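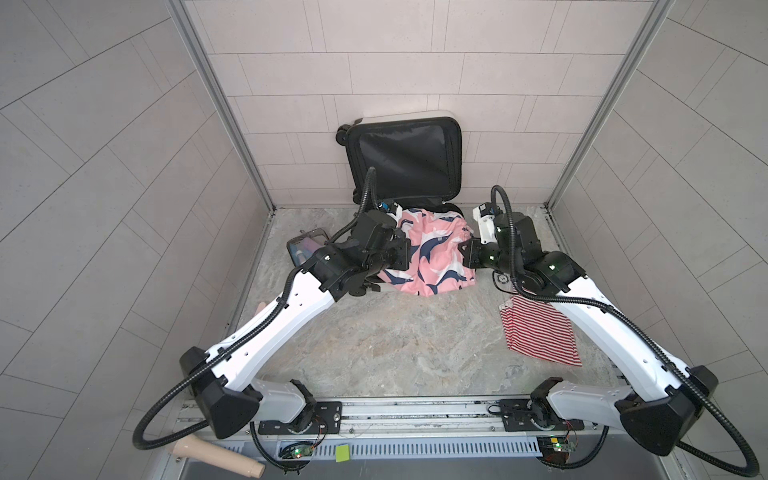

Two arms, one suitcase, and a pink garment with shark-like shapes on it.

I've been asked a few times this year whether I think a robot will be doing my housework soon. I write about home stuff and I used to work in a packing room, so I guess I'm the person people ask. My answer has been "not yet" for a long time. It's still "not yet," but I've had to think harder about why.

Packing a suitcase is a good chore to argue about. Everybody has done it, and it doesn't take any real skill. You pick things up and put them in a box with a lid. A machine that can weld a car door ought to be able to manage that.

The trouble is the clothes. A car door is the same shape every time. A shirt is a different shape every time you touch it, and when it's in a heap you can't see where the sleeves are. I can stick my hand in a pile and feel a collar. A gripper with two fingers mostly gets whatever bit of cloth is on top, and then the rest hangs down however it wants. Pressing down on the fabric to get hold of it can push it into a worse heap than before.

A folded cloth is easier. Striped ones might help too, as the lines give a camera something to follow, but I'm guessing there. A see-through toiletry pouch is where I'd expect problems. Clear plastic is hard for cameras, and a soft bag full of little things changes shape when you lift it.

I kept count of my own laundry in January, mostly to settle an argument. I handled 245 pieces of clothing between the washer and the drawers. Of those, 39 were inside out when I got to them. I fixed each one without thinking about it. I don't know of a home machine I could hand that job to and walk away from.

Then there's the shop floor. When I worked at Loklow we packed returns, and a fair day for one table was 576 items. The company tried a machine from Plerkiron for the bagging. It was good at boxed goods and poor at sweaters. They kept it for the boxes and left the sweaters to us, and I think that's how most of this will go for a while – the stiff things first and the floppy things much later.

What has changed is that two arms are now a normal setup. The older machines I saw had one, and one arm can't hold a suitcase open with one hand and tuck a sleeve in with the other. You need both for nearly everything with cloth. Try folding a towel one-handed and see how long it takes you.

Price is the other thing. I put a new dryer and a decent folding table in our laundry room last year and the total was $2,928. I'd pay that again for something that put the clothes away, even if it was slow. I would not pay it for something I had to stand next to.

So my guess is that we get a machine that can pack a suitcase badly before we get one that can do it well, and plenty of people will buy the bad one. I pack badly myself and I still get where I'm going. Next time I want to write about dishwashers, and why loading one is harder than it looks.

39 shares

4 comments

triltby_mom
I would settle for one that matches socks. Doesn't need to pack anything.

packrat
We had the same thing at my old job. Boxes fine, anything knitted was a mess. They ended up putting people back on that line.

Gail
Is the folding table the kind that mounts on the wall? I'm trying to fit one in a narrow room.

dlw
I think you're too hard on them. Five years and this will be boring.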